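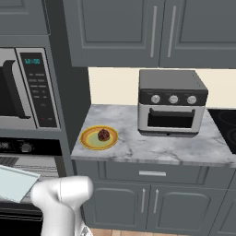
Was ist eine Pergola?

Eine Pergola ist ein Gestell aus Pfosten und Balken, das im Garten oder auf der Terrasse steht. Sie hat keine Wände und meistens auch kein richtiges Dach. Oben liegen Balken mit Lücken dazwischen. Die Sonne scheint durch, und der Regen leider auch.

Das Wort kommt aus dem Lateinischen. Schon die Römer bauten solche Gestelle und ließen Wein daran wachsen. Im Sommer machen die Blätter Schatten. Im Winter fallen sie ab, dann kommt wieder mehr Licht hindurch.

Warum kippt sie nicht um?

Unter jedem Pfosten steckt ein Klotz aus Beton in der Erde. Den nennt man Fundament. Das Holz selbst soll den Boden nicht berühren, sonst bleibt es lange feucht und fault. Deshalb steht jeder Pfosten auf einem Halter aus Metall.

Zwischen Pfosten und Balken sitzen oft kurze, schräge Hölzer. Sie heißen Kopfbänder. Zusammen mit Pfosten und Balken bilden sie ein Dreieck. Ein Viereck aus Latten kann man leicht schief drücken, ein Dreieck nicht. Das kannst du mit Eisstielen und Klammern selbst ausprobieren.

Wie groß ist so etwas?

Die Pergola im Schulgarten von Grindenby ist 300 Zentimeter breit. Ein Erwachsener kann bequem darunter stehen. Gebaut hat sie die Zimmerin Ecaterina Pop im April aus Lärchenholz.

Was wächst daran?

Wein, Kletterrosen, Clematis oder Blauregen. Vorsicht beim Blauregen: Seine Samen und Schoten sind giftig. Außerdem wird er sehr schwer und braucht dicke Balken.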